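# Fleswood Fringe: where we are in October

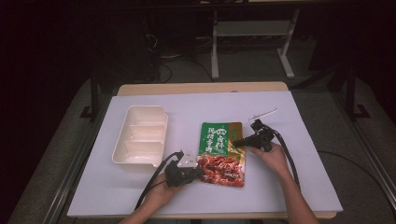
*Three-compartment tray and a green-topped food pouch on the covered table.*

We're past the halfway point of the grant and I'm delighted with how it's going. Ticket sales for the spring and summer shows came to 2467, against 1173 for the same stretch last year, and most of that growth came from the late-night comedy slots (the ones we argued over in the application!).

## Shows

The four commissioned pieces are all in hand. Two have opened. Flulard, the clown show with live accordion, sold out its whole run and has been asked back for the winter program. Bastance had a slower start, but the cast rewrote the second act between weekends and the audience cards got a lot kinder. The other two are in rehearsal, and the puppet piece already has a first half that made our tech crew cry laughing.

## Venues

De Graaf Hall has agreed to give us the upstairs studio as well as the main stage. It seats fewer people than we'd like and the lighting board is old, but the acoustics are lovely for spoken word. We still need a second venue with step-free access to the dressing rooms. Talks with the old library are moving, slowly.

## Money

Spending is on budget apart from equipment rental, which ran over when the fog machine had to be replaced mid-run. We've covered that from box office income and aren't asking to move any grant funds.

## Next

- Open the remaining two commissions
- Confirm winter dates for Flulard
- Start free improv workshops for teens at De Graaf Hall
- Send you the audience survey results with the final report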